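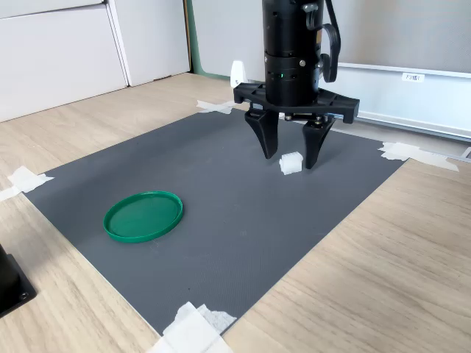
Is the Zisov starter kit worth it for a small teaching lab?

Posted by Zuweira Acheampong

I help run a robotics club for adults and we finally have money for one tabletop arm! I keep coming back to the Zisov starter kit (arm, two-finger gripper, the clip-on camera and a year of the Bosus software). The other one on my list is the Yensuk, which is cheaper but comes without a camera. We want to do simple pick and place, small blocks onto lids and trays, that kind of thing, and have people record their own runs and train on them. Does anybody have one on a normal table? How fussy is it about the setup?
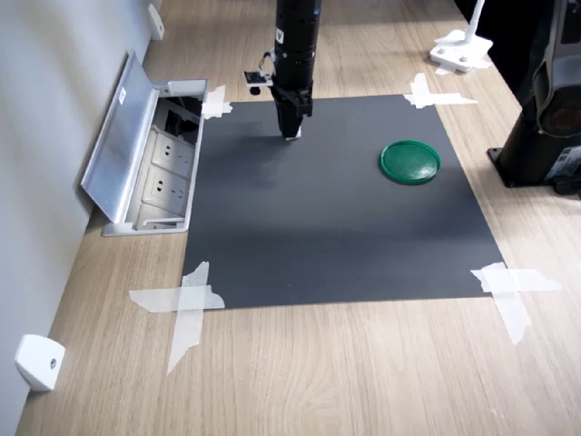 Our table is a regular wooden one and I'd rather not drill more holes than I have to. Also, how many recordings do you need before it does anything sensible on its own?

Iulian Furtună

Get it, you'll love it! I've had mine since July and I still grin when it picks something up. No trouble on an ordinary table, but do bolt the base down, clamps creep. For the work area use a dark matte mat and tape all four corners. I skipped the tape at first and lost an evening wondering why my grasps were drifting (the mat was sliding, a hair at a time).

For recordings, one small block going to one fixed spot started working for me at 182 runs and was really dependable at 248. If you let people move the target around you'll want a lot more. My whole folder is at 2471 now, but that's five different tasks and I got a bit carried away.

Two gripes. The camera cable is short, so leave slack before you tie it off and swing the wrist through its full range by hand first. And the Bosus manual still shows the old menus. The calibration page is under Tools, then Arm, and takes about 10 minutes.

Fingers are swappable with two screws, and the narrow ones are much nicer for little cubes. Ask for them when you order.

cemitness_fan

never tried the yensuk but a friend sent his back. Cemitness sells the Zisov refurbished sometimes, check there first

Zuweira Acheampong

Thank you both, this is so helpful! Iulian, did the narrow fingers come in the box or did you pay extra?

Iulian Furtună

In the box, but only after I emailed them. Ask before they ship it.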